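Courses > Automation in Practice > Handouts > Visit notes

Jul 5, 2020
Glenys Powell

Notes on the Mostyn open day, for those who came and for those whose bus did not

Read these before you start the written assignment. The assignment is due in August and will not be moved again.

1. What we went to see

Mostyn had two benches open to visitors. The Fliker bench was sorting parcels and had the better snacks, so most of you will remember that one. Please write about the other, the bottle bench, where Idris Wogan was running the demonstration. The task is dull on purpose: take drinks containers that people have finished with and separate the caps from the bodies. A bored teenager can do it while looking at a phone. Two robot arms need a good deal of software and a patient man with a lanyard.

Start with the layout. The arms share a single rail, so each can get into the other's way, and the containers are dropped on the table with no attempt at order. Note the checkerboard at the back, which is used for calibration. Gwion asked if it was for chess during the slow parts. It is a fair question and will not be on the assignment.

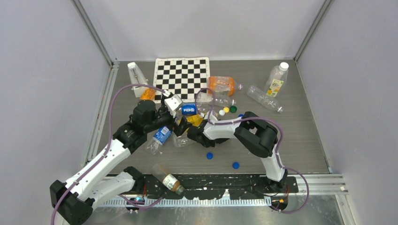
2. Why two arms

Unscrewing a cap takes one hand to hold and one to turn. We do this so often that we forget it is a two-person job done by one person. With arms, the holding is as hard as the turning. Squeeze a thin bottle too lightly and it spins along with the cap; squeeze too hard and it folds up like a bad alibi. Gripping at the neck helps, as the plastic is stiffer there. Look at where the fingers are placed, and how little room is left for the other gripper to come in.
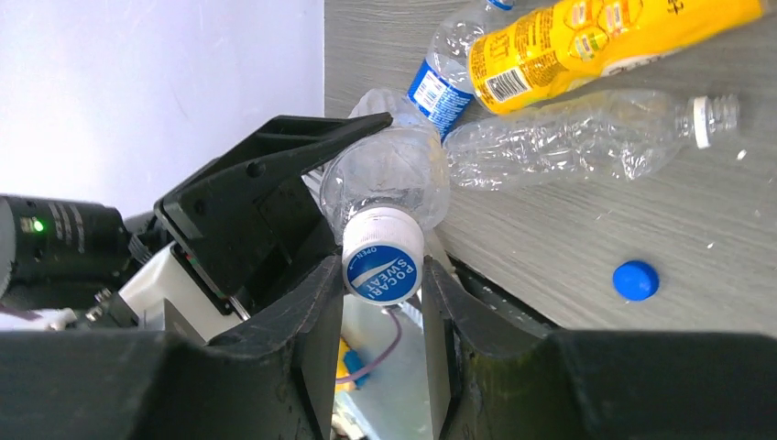 3. What to compare

Idris gave us the target for the bench, 240 containers a shift, and then, when Eirlys Rosser pressed him, the best they had managed, 160. I would like you to treat both figures with the respect due to figures given out at an open day. Ask what counts as a shift. Ask who picks up the ones that roll off.

Clear plastic deserves a paragraph of its own. Cameras are fond of edges and color, and an empty clear bottle offers them very little of either. A printed label is a great help. So is a cap that stands out from the table, and a crushed bottle is a new shape every time, which is hard luck on any program that has learned what a bottle looks like. 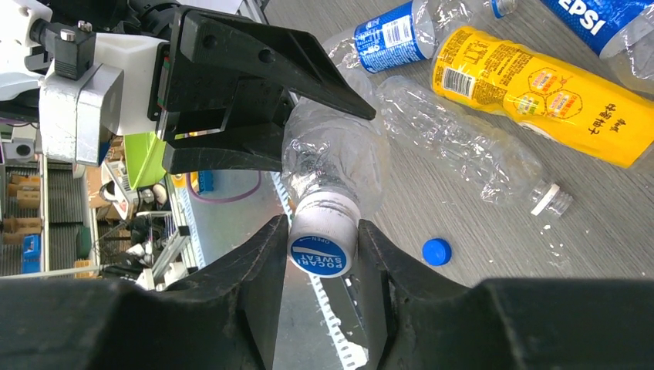 Cost came up as well, mostly from Angharad Yorath, who wanted to know what happens when a finger breaks. The answer was that you print another and lose about 6 minutes, or you wait for Patham to send one and lose your temper. I suspect the second happens more than we were told.

4. Assignment

Write up to 2000 words. Pick one step of the job, such as finding a cap, holding a neck or letting go, and say what the machine must know before it can do it. Use your own notes from the day. "It was cool" is accepted once per paper.

Anyone who missed the visit may use the Stallham recording instead, which is long and has poor sound. Bring questions to my office, and please return the visitor badges. Mostyn has asked twice.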